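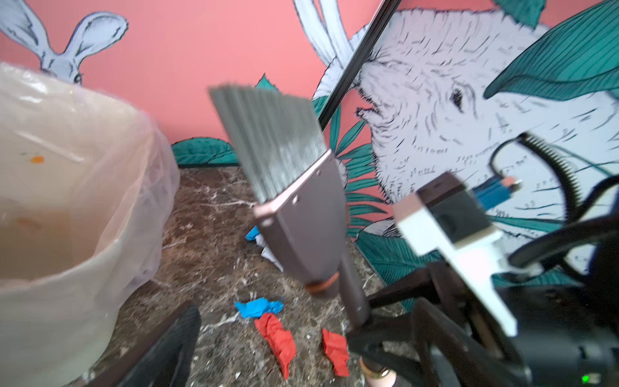 Why does a broom have so many bristles?
Each bristle is thin and can only push a little. Packed side by side, the bristles work like a wall with some give in it, so a piece of paper is pushed along and does not slip through.

How sweeping works
A scrap of paper lying on a floor is held in place by its own weight and by friction. Friction is the grip between two surfaces that touch. Paper is light, so the grip is weak and a small push will move it.

Shape matters as well. A crumpled scrap touches the floor at a few points only, and the bristles can catch on its folds.
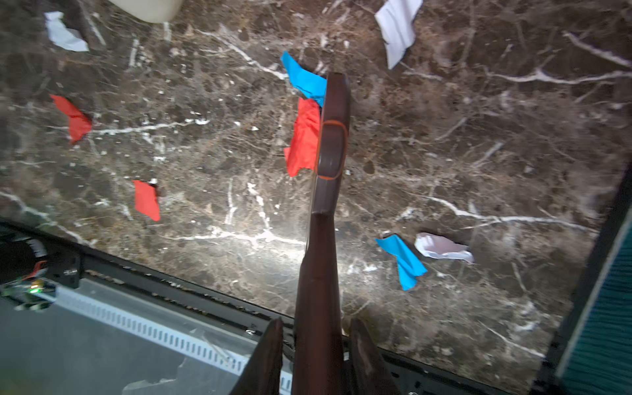
A flat scrap is harder to shift. Most of its underside is against the floor, and the bristles may slide over the top. Hold the broom at a lower angle and use short strokes - long ones tend to flick the paper away.

Bristles also bend. A bent bristle stores a small amount of energy and releases it when it springs straight, which can throw light scraps further than you meant.
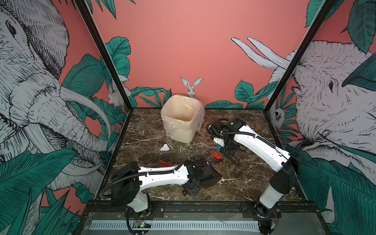

Sweep from the edges towards one place, so that the scraps end up in a single heap near the bin. Paper with food on it usually goes in the general waste.

Text: Esperanza Rivas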